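Why Wood Has Stripes

Look at a plain wooden board and you will find thin lines in it. The lines are called grain. They come from the way a tree grows.

A tree grows wider each year by adding a new layer of wood just under its bark. In spring there is usually plenty of water, and the tree builds large cells with thin walls. This wood is pale and is called earlywood. In summer growth slows down. The cells are smaller, with thicker walls, and the wood is often darker. It is called latewood. One pale band and one dark band together make one growth ring.
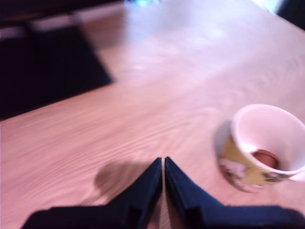
The cells themselves are shaped like very narrow tubes. Most of them run up and down the trunk. In a living tree the outer tubes carry water from the roots to the leaves.

Growth rings can be counted on a stump. A stump in Mergate Forest has 448 rings. The outer 30 are very narrow, which points to a long run of slow growth. Old age, dry weather and crowding by other trees can all cause narrow rings.
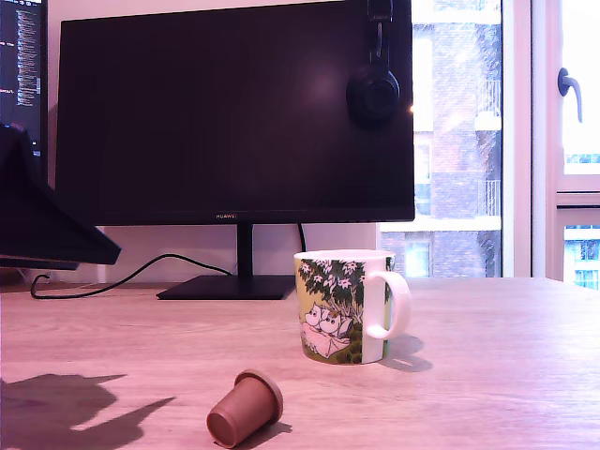 A reader in Delum asks why the lines on a board are not circles, if the rings in a tree are. The answer is in the direction of the saw. A cut straight across the trunk shows circles. A cut along the length of the trunk slices through the rings from the side, so they appear as long lines. If the cut passes near the center of the trunk, the lines are nearly straight. If it passes farther out, they form arches and pointed loops.

Knots are a separate feature. A knot is the base of a branch that the trunk grew around. The grain bends to pass it.

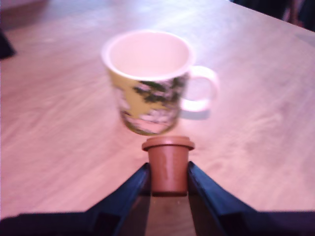 Grain also affects strength. Wood splits easily along the tubes and is much harder to break across them. You can test this with a dry twig. It is easier to peel it into long strips than to pull it apart end to end.

Words to know

Grain: the direction and pattern of the fibers in wood.
Earlywood: pale wood made in spring.
Latewood: denser wood made in summer.
Knot: the base of a branch inside the trunk.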